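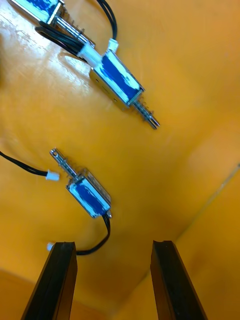

1/ Budget notes for a small kitting cell

We are planning the equipment for next year and I promised to share how we do it. I work at Penix, a small shop, and we pack electronic parts into kits for customers. The hardest part in our catalog is small, blue and has a spring on one end and wires on the other.

2/
When I wrote the first budget in May 2018, I had one line for "robot" and one line for "other". The "other" line was 10 percent. Please do not do this. My manager Rakiya Osagie returned the sheet with a single question: other what?

3/
So I started again from the parts. I put every part we handle in one column, and in the next column what it needs from the gripper. Boards are flat, with a hole in the center. Harnesses are soft. The blue parts are small and heavy for their size, and the wires go where they want.

4/
The wires decided more of the budget than the arm did. A finger that is good for a metal body can also close on a wire. I asked for quotes on narrow fingers and wide fingers, and I now plan for two sets per arm from the beginning, plus one spare set on the shelf.

5/
About arms. We compared one bigger arm from Patemero and two smaller ones from Tolari. The single arm is cheaper to install. With two arms, each one can serve its own side and they share the middle. I preferred two. Rakiya preferred one until she saw our floor plan.

6/
The long reach was the problem with the single arm. To get from the boards on one side to the harnesses on the other it must pass over everything, and we would need a wider table and a longer guard. When I added those two lines, the difference in price became small enough to discuss.

7/

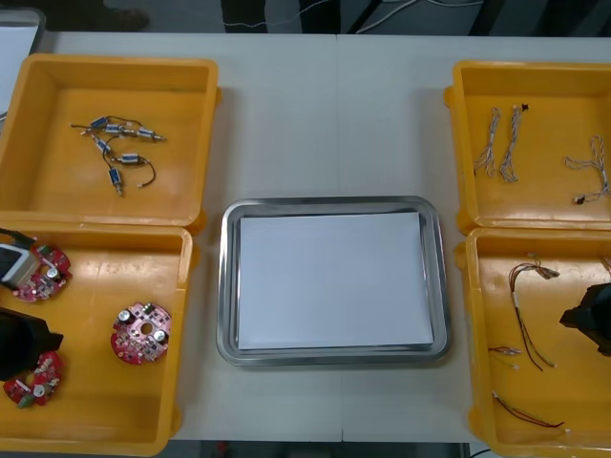
Bins on the left and right, steel tray with paper in the middle.

8/
Bins are cheap, so people forget to plan them. I did also. We need bins for the table, bins for refilling, and bins for the stock shelf, and they must be the same model or the taught positions are not valid any more. I wrote one order for all of them from Tôn: 153 pieces.

9/
Color of the bins. We chose yellow because it was in stock. Later I noticed that it is glossy and gives a white glare under our lamps. For the wrist camera this can matter, so please ask for a sample and put it under your real light before you order. I have now a separate line for lighting.

10/
Table. I recommend to ask the supplier how the top is made. A top from two panels has a joint, and I wanted to know if both sides stay at the same height after one year. They answered me by email and I keep this email in the budget folder.

11/
Cables are a real budget line! For our first plan I had zero for cable guides, clips and floor covers. My second plan has a proper amount, and I still think it is too low. Go to any cell that you can visit and look at the floor before you look at the arms.

12/
Hours. This is where I was most wrong. I planned the teaching time per part type. It should be per part type and per way the part can lie in the bin. A harness that lies straight and a harness that is curved are two different jobs for the person who teaches.

13/
Now my number is over 200 hours for the first kit. Rakiya asked if this is a mistake in typing. It is not. For the second kit I planned less, as the bins and the tray remain the same, but I don't promise anything before we have finished the first one.

14/
Several people asked me about leasing. We have an offer from Tolari with payments each month, and it includes repair but not fingers. Fingers are the thing that we will wear out first, so I read that page two times. If you have an offer like this, search for the word "consumables".

15/
What I would put in your sheet before you ask for any quote: a list of the parts with their wires and connectors, the size of the biggest bin, the distance between the farthest bin and the tray, who does the teaching, and who does it when this person is on vacation.

16/
The final version goes to Rakiya in November. Still open are the spare controller and the second lamp. If someone has experience with keeping a spare controller for two arms, please write to me. I would like to know if you ever needed it.

Thiện Doãn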